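The Sheet of Room 27

When Clementina Abreu came to work at the guesthouse in August, she knew already how to make a bed. Her mother had taught her. But Mr. Teixeira did not like the way of her mother.

"The corner must be round," he said. "Like the edge of a good table."

She made the corner again. He looked at it a long time and went away without a word. From this she understood that it was accepted.

Room 27 was the last one in the corridor and it had the widest bed. The sheet for it was white with faint stripes, white on white, and you could see them only when the light came from the side. A guest named Macedo used to sleep there every spring. This year he had written a letter to say he would not come, and still Mr. Teixeira wanted the room to be ready. 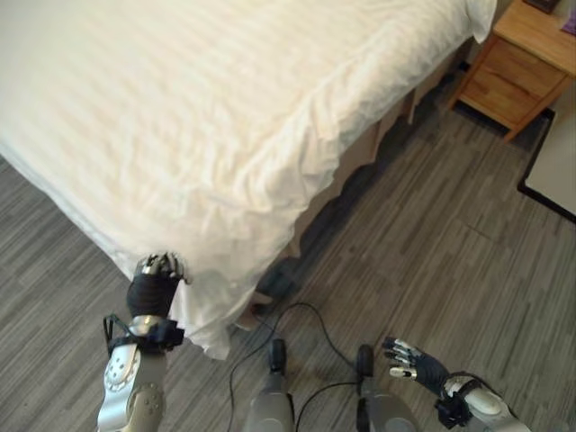
The far corner was round, but the long side was still full of folds.

Clementina stood at the door with the pillowcases on her arm. She thought of the letter, which was lying in the drawer downstairs with the keys.

"He is not coming," she said.

"I know it," said Belmiro Teixeira. He was sitting on the chair by the window, with his hat on his knees. "Thirty-nine years he came. Do you know what he told me the first time? That the bed was badly made."

"And was it?"

"Terrible. I had made it myself."

She laughed, and then she was not sure if she should have laughed. He got up slowly and put the hat on the chair.

"Leave the pillows for later," he said. "Show me first how your mother did the corner."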